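Subject: Re: Draft response to the Cifuentes pipeline tariff consultation
From: Ramiro Aguirre
To: Members, Fuel Supply and Trade list

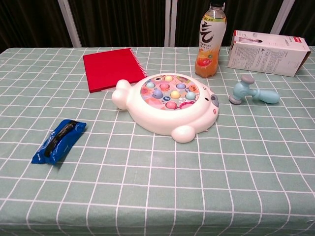

Dear members,

Thank you to those who sent comments on the first draft. The secretariat has now read all 22 of them, and I am writing to set out how the association intends to proceed before the consultation closes at the end of February.

The main point of disagreement remains the minimum volume clause. One member put the objection as follows:

> The draft accepts the proposal by Presen that shippers should
> book at least 1000 barrels a day in order to qualify for the
> standard tariff. For the larger refiners this is of no
> consequence. For an importer of our size it means paying for
> capacity that will stand idle in the summer months. Our average
> last year was 986 barrels a day. We would miss the threshold by
> a very small margin and be charged the higher rate on the whole
> amount. Has the association asked Presen how the figure was
> chosen? We would also like to know whether volumes moved through
> the Bustier terminal may be counted towards the total.

The association did put the first question to Presen. The reply was that the figure was carried over from the previous tariff and has not been reviewed. We do not consider this a sufficient answer, and the revised draft asks for the threshold to be assessed on a yearly average, with the higher rate applied only to the shortfall. Brodex has told us that it will support this wording.

On the second question, the position is less clear. The Bustier terminal is operated under a separate licence, and the present rules say nothing on whether its volumes may be combined with those delivered at Cifuentes. Members who use both sites are asked to send us their own reading of their contracts. Commercial terms may be removed beforehand.

Two further matters were raised. Several members asked that tariffs be quoted in a single currency throughout the contract period. The revised draft includes a paragraph to that effect, although it leaves open which currency should be used, as views on this were evenly divided. Others asked for longer notice of maintenance closures. The 280 kilometre northern section was closed twice last winter at short notice, and members had to arrange road deliveries at considerable cost. We have asked for notice in writing of at least one month, except in an emergency.

The revised draft will be sent to the nominated contact at each member company. Please check that the secretariat holds the correct address for yours. Corrections of fact should be marked in the text itself, and general remarks sent in a covering note.

Members remain free to submit their own responses, and a separate response need not agree with ours.

Yours faithfully,

Ramiro Aguirre
For the secretariat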